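Search this site
Enter keyword

Keep the Old Desktop Tower

Most of the desktops that get thrown out in this country still work, or would work after an hour with a screwdriver. I think that is a waste of money, and I think the habit of replacing the whole machine is one we were taught by people who sell whole machines.

I have used the same tower case for longer than I have owned my car. Almost nothing inside it is original. The power supply was replaced once, the drives twice, and the memory whenever I could afford more. The case has a dent in one side panel from a move. It sits under the desk, so the dent doesn't matter.

Last March I priced a replacement. A new desktop that would do the same work was far more than I wanted to spend, and the small sealed ones had memory soldered to the board. I bought a used processor and two sticks of memory from Irkell instead and paid $115 for all of it, shipping included. The job took one Friday evening. I was back to work by 9 p.m. with 32 gigabytes of memory, and the machine has been fine for everything I do, which is mostly spreadsheets and photos.

The usual argument against this is that people don't want to open their computers. I don't believe that is a fixed fact about people. They change furnace filters and windshield wipers. They assemble bookcases from bad drawings. A computer scares them because the inside looks complicated, and it does look complicated, but you aren't being asked to understand the board. You are being asked to move a part from one slot to the same kind of slot.

The stronger argument is power use. An old desktop can draw more electricity than a new small one, and if you leave it on day and night that adds up. I turn mine off. Anyone running a machine as a server all year should do the math and may well come out in favor of something new.

There is also the question of security updates, and I won't pretend it away. When the operating system drops your processor, you have to switch systems or switch processors. I have done both. Switching systems was easier than I expected. 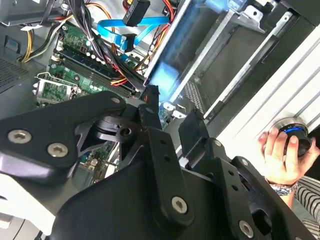 Is it worth putting a different processor in an old board? It depends on the socket, because the board will only take the processors it was built for, so look up the maker's support list before you spend anything.

Memory is the better first purchase. It is cheap used, it is hard to install wrong, and it makes the most difference on a machine that feels slow with a few programs open. After that I would buy a solid-state drive if the computer doesn't have one. The processor comes last, and with it a tube of thermal paste and some patience with the lever on the socket.

What I would like to see is more shops willing to do this work. The Sasaki counter in my town will install a part you bring in. The bigger store across the road sends you to the sales floor. If you have a choice, take your business to the first kind, and ask for your old parts back.

98 shares
5 comments

Related
What to do with a drawer full of cables
Pirnanow closes its used parts desk
Cleaning dust out of a case without wrecking the fans
Indarard power supplies: buy used or new?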